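Budgeting for a second two-arm cell – what did you forget to put on the list?
Forum: Small Shop Automation > Buying and Planning
Started by pididley_bench, Apr 11, 2025

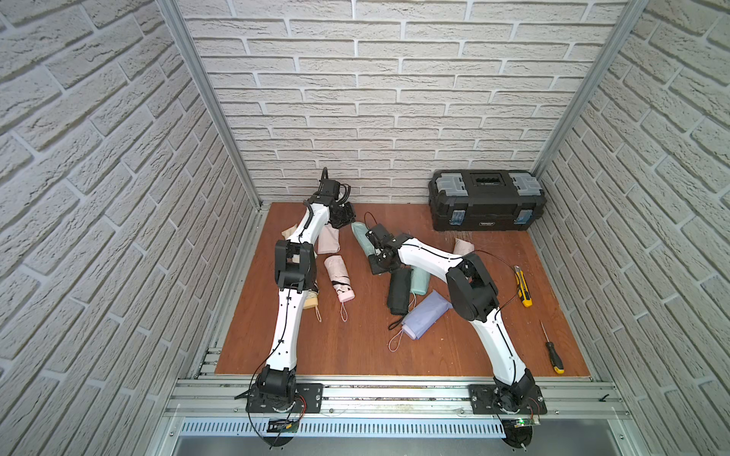 pididley_bench wrote:
I run returns and repacking for a small accessories seller. Most of what we handle is compact travel umbrellas, with some hats and gloves in the colder months. We have one tabletop cell with two arms and I have been asked to price a second one for August.

I have two quotes for the arm pair with mounting plates and controller boards. Fusora came in at 1797 and Nuttall came in at 1397. Neither one includes the enclosure, the rail or the floor board. Reach and payload look the same on paper. The Nuttall quote has a longer lead time and the grippers are listed as a separate line "to be confirmed."

The job is sorting folded umbrellas by color and setting them down straight so a person can sleeve and tag them. The wrist straps are the hard part.

What I want to know is what else belongs in the budget. Last time I priced the arms and the aluminum and then spent the next few months buying things out of petty cash. I would like to ask once this time.

ridgeline_tom wrote:
Spare gripper fingers and at least one spare actuator per arm. If you only buy one thing from this thread, buy those with the original order. Shipping on a single small part is silly money.

Also cable. You have cable looping above a gripper on that left arm and it will catch on something sooner or later. Price sleeving and clips for both arms.

OddlotKaren wrote:
"To be confirmed" on the gripper line means you do not have a quote from Nuttall yet. I would not compare the two numbers until they fill that in. When I bought from a different supplier with the same wording, the grippers added enough that the cheap option was the expensive one.

pididley_bench wrote:
Fair point. I wrote to them this morning and asked for a fixed price on the grippers. I also asked Fusora if theirs are included or if I am reading it wrong.

mwells_fab wrote:
Going to disagree with the way this is heading. Why a second cell at all? You have two arms over one board. Before spending 1397 or 1797 I would want to know how many hours a day the first one is working and how many it is waiting for someone to load it. In most places I have been, the loading is the limit. A feeder tray and a better bin would cost a fraction of that.

pididley_bench wrote:
It runs two shifts. I don't have a clean split between working and waiting. I can log it for a couple of weeks.

ridgeline_tom wrote:
Logging is good but I would not hold up the order for it if the money has an expiration date. Ours does. If it isn't spent by year end it goes somewhere else.

mwells_fab wrote:
That is how you end up with two idle cells.

OddlotKaren wrote:
You can both be right. Log it for two weeks, get the gripper price in the meantime, then decide. August is far enough off.

Liam Marsden wrote:
I look after five cells of about this size and keep the purchasing sheet for them. These are the lines I carry for every new one, apart from the arms:

Extruded posts and rail, cut to length, plus corner brackets and a bag of extra bolts
Wall panels
Floor board, and a second floor board
Power supply, with a spare on the shelf
Gripper fingers, two sets per arm
Cable sleeving and clips
Lights
A fixed camera mount if you use one
Hand tools that stay with the cell
Setup hours, at whatever your shop charges itself

The second floor board sounds like padding but I stand by it. They get scuffed, and ours get drilled whenever somebody wants to try a fixture in a new spot. Swapping a board takes a few minutes if you cut both at the same time.

Setup hours are the line people leave out. My first cell took around 5 days before it did anything useful, and none of that was in the budget.

pididley_bench wrote:
This is what I was after, thank you. I had no line for lights or setup.

On walls, we used the white brick-pattern panels for the first one. Would you pay for plain ones? Somebody here told me the pattern makes it harder for the camera.

Liam Marsden wrote:
I use plain matte gray, mostly out of habit. If your first cell sorts fine against brick, then match it. Having two cells that look the same is worth more to me than the perfect background. You can move a program from one to the other and have fewer things to check.

mwells_fab wrote:
Agree with Liam on that one. Matching also applies to the arms. Which make are the ones you have now?

pididley_bench wrote:
Bedine. They don't sell that size as a pair any longer, so I can't match them. That is the reason for the two quotes.

mwells_fab wrote:
Then you need to budget for a second set of spares too, since none of them will cross over. Also somebody's time to redo the program. I would put that ahead of the price difference between the quotes.

ridgeline_tom wrote:
Have you asked Bedine about refurbished? I got a pair that way. No complaints so far, though the warranty was short.

pididley_bench wrote:
Had not thought of it. I will ask.

One more on hand tools. We keep a toolbox, a screwdriver and a utility knife at the cell. Do you put those under the cell or under general shop supplies?

Liam Marsden wrote:
Under the cell. If they are general supplies they walk off. I would also give them a home outside the reach of the arms, a small shelf on the outside of a post or similar. Ten bucks of hardware – put it on the sheet.

OddlotKaren wrote:
Same here. We use a magnetic strip.

pididley_bench wrote:
Update on the quotes. Fusora confirmed the grippers are in the 1797. Nuttall say theirs are extra and they will send a figure once they know which finger shape I want. I sent them a sample umbrella with the strap on so they can see what it has to pick up.

Still waiting on Bedine about refurbished. I started the log of working and waiting time and will post it here when I have the two weeks.

mwells_fab wrote:
Good. Log who is loading it as well. It made a bigger difference than I expected at our place.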